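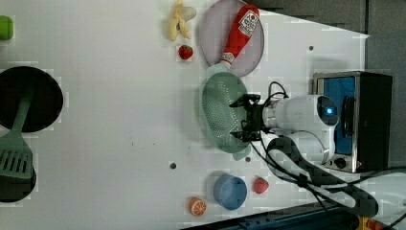 Issue 33 | Page 18

Somtochukwu Tijani was 16 when she first stood in front of a camera, and she had two lines. She played a neighbour's daughter in the opening week of Plerside, the evening drama that made her a household name, and the writers had planned to send the character off to boarding school by the end of the month.

She stayed for five years. Viola Donati, who ran the writers' room at the time, says the decision was made after the first rough cut. "We kept going back to her face when other people were talking," she says. "So we gave her a mother, then a secret, then a job at the petrol station."

Tijani grew up in Allham, the second of four children. Her father taught maths and her mother sold fabric. There was no acting in the family, and she joined the school drama club to avoid hockey.

Her film debut came with Nekasska, directed by Hicham Ramadan, in which she plays a nurse who returns to her village to sell the family house. More than 2,000 women sent in tapes for the part. Ramadan had never seen Plerside and asked her to read the kitchen argument three times, each time more quietly.

She returns to television in January with Mollel, a legal drama co-starring Aldo De Luca. She plays a junior barrister and spent several mornings sitting in on hearings to prepare.

Tijani rarely talks about her private life and left social media last spring. She still lives in Allham, a short walk from her parents, and is learning to drive.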